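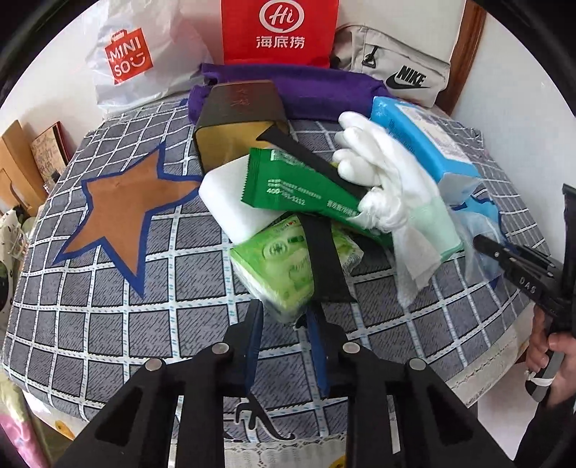

Three bags on a grey checkered cloth against a white wall.

Kosum Children's Network names Tumaini Simiyu as new managing director

Rüdiger Buschmann moves to the board of trustees after leading the organisation since its first office

For immediate release

The Kosum Children's Network has chosen Tumaini Simiyu as its next managing director. She will begin in June and takes over the daily work from Rüdiger Buschmann, who has led the organisation since it was founded. The board of trustees confirmed the decision at its meeting on Friday.

Kosum supports families whose children must change school, town or country in the middle of the school year. In the last school year its staff and trained mentors worked with 3,479 children, most of them between six and fourteen years old. The organisation has 254 mentors, who meet the children every week to help with reading, homework and the first contact with the new class.

Tumaini Simiyu joined Kosum as a regional coordinator and later became head of the mentoring programme. In this position she wrote the training course which all new mentors now follow, and she built up the evening telephone service for parents. Before she came to Kosum she was a primary school teacher.

"I know this work from the side of the classroom and from the side of the office," said Tumaini Simiyu. "A child who arrives in March has the same right to a good start as a child who arrives in September. I want that our mentors are there in the first week, also in the small towns where until now we come too late."

Rüdiger Buschmann will stay connected with Kosum as a member of the board of trustees. He will be responsible for the contact with partner schools and for the planned fund for family housing advice. During the summer he and Tumaini Simiyu will visit all regional offices together, so that the handover can be made in person with every team.

"It was a great honour to do this work, and I leave the office with a calm heart," said Rüdiger Buschmann. "Tumaini has told me many times, very politely, when I was wrong. This is exactly the person you wish to have in such a position."

The chair of the board, Markos Economou, thanked the outgoing director for his long service. He underlined that the search was open to candidates from outside and that the board spoke with several strong applicants. "In the end the vote was clear," said Markos Economou. "We are glad that the new director already has the trust of the mentors and of the parents."

Together with the change in the leadership, Kosum announces 2 further decisions. The mentoring programme will be led from June by Rostyslav Romaniuk, at present deputy head of the programme. In addition, the organisation will open 300 new places for children in the coming school year. The places are financed by a grant from the Grallance Foundation, which has supported the reading groups of Kosum in the past.

Schools which would like to apply for places can do this through their regional office until the end of June. Families can register a child at any time of the year, and the service is free of charge for them.

About the Kosum Children's Network

The Kosum Children's Network is an independent charity for children and young people who change school during the year. It offers mentoring, reading groups and advice for parents.

Press contact

Gerd Harms, Press and Public Relations, Kosum Children's Network. Interviews with Tumaini Simiyu and Rüdiger Buschmann can be arranged on request.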